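Local Government | Waste and Reuse

Home News Services Notices Contact

Stallbridge revises intake rules for reusable household goods

Last updated: September 13, 2023

Stallbridge has published a revised intake standard for its household reuse program, replacing the rules in force since May. The new text changes how donated goods are graded, how long they can be held before sale, and what has to be written on the item tag. It applies to electronics, painted metal furniture and household textiles. Upholstered furniture, mattresses and large appliances stay under the separate bulky waste contract.

The program accepts goods from residents at the drop-off site on the east side of town and resells them at fixed prices. Items that fail intake go to the recycling contractor, Vukčević, which also handles the town's scrap metal and small electrical waste. Under the May rules a single pass or fail decision was made at the counter. Staff recorded the reason for a rejection in a free-text field, and the entries could not be compared from one shift to the next.

The revised standard uses two grades for accepted goods. Grade A covers items that are complete and can be sold as they are. Grade B covers items that need a part, a wash or a minor repair before sale. Everything else is refused at the counter or, if it has already been accepted, moved to recycling.

For electronics, the check now starts with the casing. Intake staff look for cracks, missing screws and signs that a cover has been pried open before the item is connected to power. A missing screw no longer means automatic rejection, but the item is held at Grade B until a matching one is fitted. Power supplies and detachable cables must arrive with the device. Displays are run on a test pattern for 15 minutes and refused if lines or dark patches appear during that time.

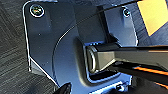
Painted metal goods

The section on metal furniture is the longest in the document. It covers shelving, lockers, cabinets, bed frames and drying racks, and sets limits on surface damage for the first time. Scuffs and smudges that do not break the paint are ignored for grading. Scratches that reach bare metal place the item in Grade B. Rust on a weld or a load-bearing joint is grounds for refusal, whatever the condition of the rest of the item.

The change follows a review of spring intake, in which painted metal made up a large part of the goods refused. Most of those refusals were for cosmetic marks. The review found that staff had no written guidance on paint condition and tended to reject anything with visible wear. Vukčević reported that much of the material it received from the program was structurally sound – shelving uprights in particular – and that it was being shredded for its metal value alone.

Older paint is treated separately. Where the finish is flaking, or where the age of the item suggests a lead-based coating, staff are told to refuse it and hand the donor a printed sheet on disposal. The program has no equipment for testing paint and does not intend to buy any. Items repainted by the donor are accepted if the new coat is dry and fully cured, although the tag has to say that the finish is not original.
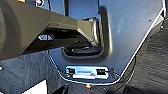
Light scuffs and smudges on a painted metal surface.

Recesses and openings in sheet metal must be checked for sharp edges. Doors and drawers have to close without force. Locks are accepted only with a working key, and a cabinet that arrives locked is turned away at the counter unless the donor can open it there.

Holding period and tags

Accepted goods may be held for 30 days. The May rules set no limit, and storage at the site was full for most of the summer. After the holding period an unsold Grade A item is marked down once and then offered at no charge. An unsold Grade B item goes directly to recycling. The town may extend the period for seasonal goods such as heaters and outdoor furniture.

Item tags will be printed from a stock system supplied by Brosex, which replaces the paper ledger. Each tag shows the grade, the intake date, the category and any known defect in plain wording. The system also produces a monthly report by category, including the reason codes for refused goods. Brosex is supplying the software under its existing records contract with the town, and no separate license fee is charged for the reuse site.

The tags themselves are a heat-resistant label stock sold under the name Zatar. Earlier paper tags came off textiles during steaming, and goods had to be graded a second time. The first order is for 300 sheets, with further orders depending on intake through the winter.

Textiles

Knitwear, towels, blankets and curtains are now accepted all year. Under the earlier rules they were taken only during the spring collection. Donors are asked to bring textiles clean, dry and unbagged where possible. Staff open each piece out fully and check the seams, cuffs and edges for holes and pulled threads. Odors are a reason for refusal at both grades.

Heavy knits are to be stored folded, either flat on shelving or over a bar. Hangers are no longer used for them – the review recorded stretched shoulders on a number of otherwise salable sweaters. Where a metal rail or rack is used, the bar must have a smooth finish and be free of burrs at the joints, and textiles waiting for inspection are kept apart from those already tagged.
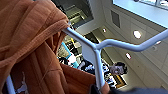 Orange knit draped over a pale blue tubular bar.

Fiber content must be entered on the tag if the care label is legible. If there is no label, the entry reads "unknown" and the item is priced in the lowest textile band. Handmade pieces are treated in the same way. Wool items are frozen or heat-treated before they are placed on the sales floor, and the treatment date is added to the stock record.

Next steps

The revised standard is available at the drop-off counter and at the town office. Goods accepted under the May rules do not have to be regraded, but the holding period will be applied to them from the date the new tags are attached. Pricing bands are unchanged. A separate notice on opening hours will be issued before the end of the fall schedule, when the site moves to shorter evening intake.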